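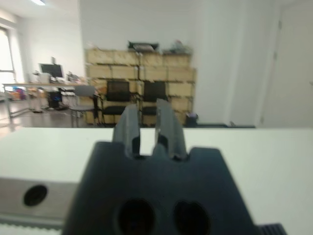

4.2 Swapping the fingers: wrist camera view and grip results

Figure 3. View from the wrist camera with the tapered grey fingers fitted, gripper raised over the white table.

I'll admit that Gerasimos Nikolaidis and I went into this comparison expecting the Kütt fingers to win easily. They're stiffer, they cost more, and they had done well in our November trials on the Paltside arm. The Luseo pair (the tapered ones in Figure 3) were really only there as a baseline. We ran 300 grasps with each set, using the same controller and the same closing speed of 40 mm/s, and the Luseo pair came out ahead on nearly everything small.

A good part of that, I think, is down to what the camera gets to see. As Figure 3 shows, the gripper body takes up a big share of the lower middle of the view, so whatever we learn about an object in the last bit of the approach has to come from either side of the fingers or through the narrow gap between them. With the Kütt set that gap is all but closed off by the wide pads, and our tracker kept losing the target just before contact. The tapered shape leaves it enough to hold on to. The fingers do look slightly blurred, as the focus is set further out, but that never bothered the tracker much.

What did bother it was the background! Once the wrist tilts up, the far edge of the table runs straight across the middle of the view and you get the whole room behind it, chairs, desk, stacked boxes and a bright window over on the left. Our first exposure setting chased that window every time, and the fingers went nearly black. Vangelis Zervas suggested metering on the tabletop only – a five-minute change, and I wish we'd made it before the first batch. We threw that batch away and started again.

Grip force was less of a story. Both sets held the Flelenport test blocks at 80 per cent of full force, and both dropped the thin washers more often than I'd like. I did try a rubber sleeve on the Luseo fingers for those, but it crept upwards after more than 5 grasps and I gave up on it. Those runs aren't in Table 2.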